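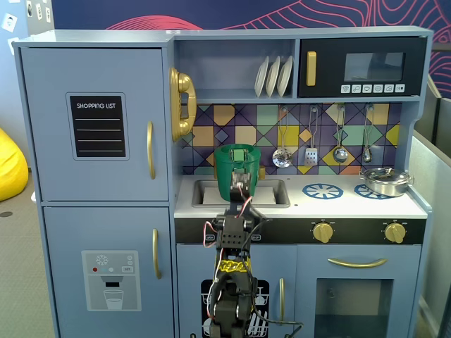
Wendell Street Playroom: progress report to the Brustance Fund, spring to August

Dear Engelbert Kuster and everyone at Brustance,

You asked for something short and readable this time instead of the big spreadsheet, so I'm taking you at your word and writing it the way I'd tell it to you over coffee. The spreadsheet is still coming (sorry!), but this is the part I enjoy.

The big news is that the pretend kitchen corner is up and running. When I wrote to you last we had a bare wall, a rug with a burn mark in it and a lot of opinions about what should go there. Half of us wanted a pretend shop, and I'll admit I was in that half. I've changed my mind completely. The light blue wooden kitchen we settled on has been the busiest spot in the playroom since the week it went in, and I've stopped bringing up the shop.

Where the money went

The grant for this corner was $3,210. Of that, $1,664 has gone on the kitchen itself, the rug, the low shelving beside it and getting the wall patched and painted. The rest is set aside for the dress-up area and a second round of play food, both of which I'll get to further down. We came in under on the rug, thanks to a very patient man at Uçar who let us have a roll end, and over on the paint, which needed a third coat. I had picked a yellow that looked lovely on the little card and like mustard from a jar on the wall. It's dark navy now.

Delivery was slower than we were promised. Putting the thing together took two evenings and one very long afternoon, mostly my fault for starting with the doors. If you ever fund another one of these, do the doors last!

What the children do with it

I expected the sink and the microwave to be the favorites, and they do get plenty of use, but the fridge is where everybody ends up. It has a black panel on the freezer door with SHOPPING LIST printed across the top and four lines underneath, and the older ones have gotten very serious about what belongs on a shopping list. Grapes, always. Cat food, though hardly any of them have a cat. One little girl dictates the same list to me every single visit and checks that I've remembered the pancakes. We talk about what we've run out of, what we need two of, who is going to the store. I had written "early literacy" in the application and was a bit worried about how I'd show it to you, and then the fridge door went and did it for me.

The lower door has a water and ice dispenser printed on it, with a snowflake and a glass already partly filled, and the two-year-olds hold cups up to it and wait. They're very good at waiting. Then they drink, and sometimes I get one too.

Then there's the telephone. It's gold, the old rotary style, on the side of the fridge, and I'd have bet money that no child under six would know what it was. Wrong again. They all pick up the handset and start talking. I've been called to the phone by grandmothers, by a dentist and by somebody's baby brother who was sitting right next to me at the time. For our quieter kids it has been wonderful. We have a boy who came for weeks without saying much to any of us, and the first proper sentences I heard from him went into that phone. He was ordering noodles. His mom and I both had to go and look out of the window for a minute.

The plates live upright in the cubby, and the skimmer, spatula, ladle and spoon hang from hooks over the patterned backsplash, all diamonds and triangles. Clean-up time has become a game of getting each thing home again, and it works better than the sorting bins ever did. The bins at the other end of the room are still chaos, I should say. I'm not claiming a miracle.

Numbers, because I know you need a few

We have had 74 families through the door in this period, and 24 of those are new to us. Most of the new ones heard about us from another parent at the library. I'd still like more of the evening-shift families, and we're going to try opening at 10 a.m. instead of 9 to see if that helps them.

What hasn't gone so well

Noise, first of all. The kitchen is next to the reading nook and that was a poor choice of mine. You can't listen to a story about a sleepy bear with soup going on three feet away. We're going to move the nook to the window side once the radiator cover is fitted.

Play food walks. I don't think anyone means it to, it goes home in pockets and strollers, and we're down to one slice of bread. I've put a basket by the exit for returns and got back a carrot and a sock.

Sharing is still hard when the room is full. The sand timer helped for a week, then the timer became the thing to fight over. For now an adult sits on the low stool near the fridge as "the customer," and that seems to slow things down nicely. Customers have to be served in turn, apparently.

What's next

The dress-up rail is ordered from Vultel and should be with us before the fall session starts. I'm also pricing a small table and two chairs so that the food has somewhere to be served besides my lap. If the prices hold, it all fits in what's left of the grant, and I won't be asking for more for this corner.

You're welcome to come and see it whenever you like. Mornings are liveliest. Please come hungry, and bring a list.

With many thanks,
the Wendell Street Playroom coordinator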